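# Dorkorent moves night guard production to printed resin

Dorkorent, the dental laboratory that supplies Femstead Dental and a number of smaller practices, has stopped pressing night guards from heated sheet and now prints them in resin. The change took effect in February and applies to all new adult orders for hard and dual-layer guards. Soft guards are still pressed.

The lab's production lead, Wahyudi Ginting, said the older method depended on a stone model being poured, trimmed and dried before any forming could start. A printed guard is built directly from a digital scan, so the model stage is skipped. Typical turnaround has dropped from 10 working days to six, counted from the time the scan file is accepted.

"Most of the saving is in drying and rework," Ginting said. "A sheet stretches as it is drawn down over the teeth, and it ends up thinner at the cusps. We used to measure that and remake the ones that fell under tolerance. With printing, the thickness is set in the design file."

Minimum thickness over the biting surface is set at 2 mm for the hard guard. The dual-layer version has a flexible inner face and a rigid outer one, bonded during final cure. Both are washed, cured under light and polished by hand along the gum margin. The colour is a faint yellow when new and may deepen with use, particularly in patients who drink a lot of tea or coffee.

Before the switch, the lab ran the two methods side by side on 475 cases. Practices were asked to record chair time at the fitting appointment and whether the guard needed grinding to seat properly. Printed guards needed less adjustment on average, though the difference was small for patients with full, evenly worn arches. It was larger where teeth were crowded or where a crown stood slightly high.

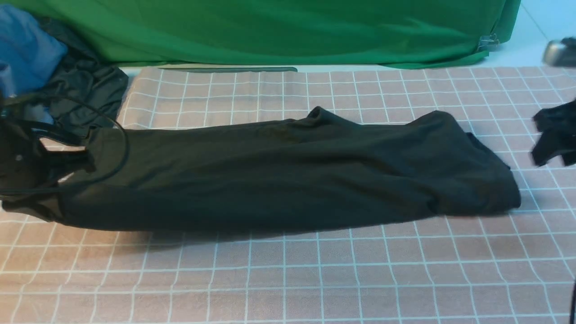 **Can a patient who already has a pressed guard keep using it?**

Existing guards remain suitable as long as they seat fully and have no cracks or worn-through spots, and they should be brought to regular checkups so the dentist can inspect them.

Samira Haddad, a dentist at Femstead, said the practice had not changed its criteria for prescribing a guard. Patients are assessed for worn enamel, jaw muscle tenderness and fractured fillings, and some are referred on for a sleep study first. A guard protects the teeth from grinding. It does not stop the grinding itself, and it is no treatment for sleep apnea.

Haddad said the main practical difference is in how the impression is taken. Femstead now scans both arches and the bite, and no longer uses putty for these cases. Scans with gaps behind the last molar are the most common reason for a file being sent back. "If the back edge is missing, the software guesses at it, and the guard rocks," she said. The practice rescans those areas before the patient leaves the chair.

Practices without a scanner can still send conventional impressions. Dorkorent digitizes them on a bench unit, with an extra working day added to the turnaround.

The resin is supplied by Ustov, and the design software is a package from Lý that the lab was already using for surgical guides. Capacity at the lab is put at almost 2,000 guards a year on the current printers, which is above present demand. A second curing unit is on order — the existing one is shared with the guide work and has to be booked around it.

Care instructions differ slightly from those for pressed guards. Printed guards should be rinsed in cool water and brushed with a soft brush and mild liquid soap. Toothpaste scratches the surface. Hot water and alcohol-based rinses should be avoided, as both can make the resin brittle or cause it to warp. The guard should be dry before it goes back in its case.

Some patients will not be offered the printed version. The resin contains methacrylates, and anyone with a known sensitivity to them is given a pressed guard in an alternative material. The lab asks that this be noted on the order form. Guards for patients under 18 also continue to be made by the older method, with fit checked more often while the jaw is growing.

Prices to practices are unchanged for the hard guard and slightly higher for the dual-layer. Design files are kept by the lab, so a lost or broken guard can be reprinted without a new scan, provided no dental work has been done on that arch in the meantime.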